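Posted in March, by Jhun Fajardo

OPEN HOUSE

Espiritu got to Kondthorpe early and waited in the parking lot until she saw other people going in. Her niece Ellel had sent the invitation with a note on it: come at 4, wear flat shoes, don't bring Grandpa.

She had brought Grandpa. He was already at the front desk asking where the coffee was.

"Room 18," said the man at the desk. "They've started."

Mr. Drisov was giving the talk. He had run the laundry at a hotel for most of his life, and the lab had hired him to show people how to fold. He told the visitors that a machine could lift an engine all day long and still make a mess of a shirt. A shirt had no shape of its own. You had to give it one, and then it tried to get away from you.

"Who folds at home?" he asked.

Grandpa put his hand up. Espiritu looked at him. He had not folded anything in her house since he moved in.

Ellel was up front with a gripper in each hand. She squeezed them open and shut a few times so the people in back could hear the click. Everything she did with them was recorded, she said, and up to 2315 folds went into one round of training. Then she bent over the flowered cloth and got to work on the black one with the orange print.

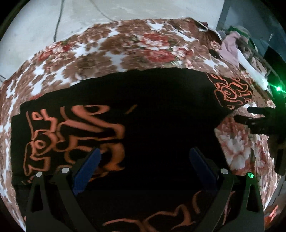
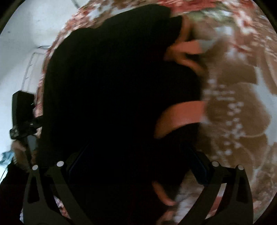 "She's pulling too hard," Grandpa said, loud enough for the whole room.

"She is," said Mr. Drisov. "Come and show her."

Espiritu reached for his sleeve, but he was out of his chair. He walked to the front — no cane, she noticed — and held out his hands. Ellel gave him the grippers. He was quiet for a while. Then he said that on the ship they did it collar first, and you never rushed the second sleeve.

"What ship?" Espiritu said.

Ellel looked back at her and shrugged. Mr. Drisov had pulled up a stool and was writing it down.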